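Unit 4 Handout: Weighing Small Objects on a Digital Scale
Introduction to Measurement, summer section
June 2023

Read this before the lab. Bring a pencil, a ruler marked in millimeters, and the data sheet from the last page of the packet. The sheet from Unit 3 will not work for this one because the columns are different.

1. Mass and weight

In everyday talk we say we weigh something and read the answer in grams. Strictly, grams are a unit of mass, and what the scale senses is the force pushing down on its platform. The electronics convert that force to grams using a value for gravity that is built in when the scale is calibrated. For this unit we will say "weigh" for the action and "mass" for the number you write down. Please keep to that on the data sheet.

2. What is inside a kitchen scale

Most digital kitchen scales use a load cell. A load cell is a small metal bar that bends very slightly under a load. Thin strips called strain gauges are bonded to the bar, and their electrical resistance changes as it bends. A chip reads the change and turns it into a number on the display.

Two things follow from this. The bar needs a moment to settle, so the first number you see may not be the one that stays. Also, anything touching the platform adds to or takes away from the load. A sleeve, a cable or the edge of a notebook is enough to change the reading.

3. Resolution and accuracy

Resolution is the smallest step the display can show. Accuracy is how close the reading is to the true value. A scale that reads in steps of 1 g can still be off by 3 g, and it will be off by 3 g with great consistency.

Resolution matters a lot for light objects. If a block has a mass of 13 g and the scale reads to the nearest gram, rounding alone can put you off by half a gram in either direction. Half a gram out of 13 g is close to 4 percent. For a bag of flour at 922 g, the same half gram is 0.05 percent. The scale is the same in both cases, and only the object has changed.

4. Setting up

Use a firm, level table. A thin cloth is fine if it lies flat under the scale. Smooth out any folds first – a fold under one foot tilts the platform and the reading drifts.

Turn the scale on with nothing on the platform and wait for zero. If it does not show zero, press the tare key once. Check that the units are grams. Several of the scales in the cupboard switch to ounces if the key is held too long.

Set your objects out beside the scale in the order you plan to weigh them. Keep them off the platform until the display has settled.

5. Comparing two blocks

Wooden blocks that look alike often differ in mass. Density varies between pieces of the same kind of wood, and it also varies with how much moisture the piece holds. Cutting adds a bit more. A cube measuring 30 mm on a side has a volume of 27 cubic centimeters. If the saw leaves it at 31 mm, the volume is 29.8 cubic centimeters, which is about a tenth more wood.

Weigh one block while the other waits on the table, then trade them. Put each block near the middle of the platform. Load cells are built to handle some off-center loading, but cheaper scales do it less well, and part of this lab is finding out how much your scale minds.

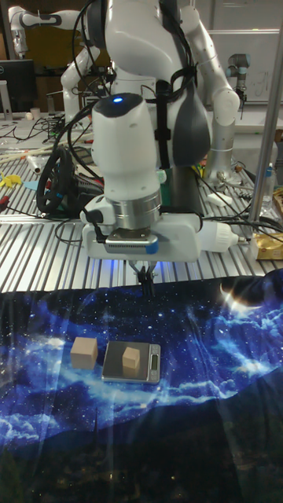

Fig. 4.1. Two light wooden cubes, one on the cloth and one on the platform of a digital kitchen scale. The display is on the right edge of the scale.

6. Procedure

a. Zero the scale.
b. Place block A at the center of the platform. Wait until the number holds still, then write it down.
c. Remove block A. Check for zero again.
d. Repeat until you have five readings for block A.
e. Do the same for block B.
f. Weigh both blocks together and compare with the sum of your two averages.
g. Move block A to each corner of the platform in turn and record the four readings.

Do not erase a reading that looks wrong. Draw one line through it and write the new one next to it.

7. To turn in

Your data sheet, the average and range for each block, and a short paragraph on step g. Give the density of each block in grams per cubic centimeter, to two figures. If your two-block reading in step f differs from the sum, say by how much and suggest one cause.

Reading for next time: the section on balances, up to the worked problem on buoyancy.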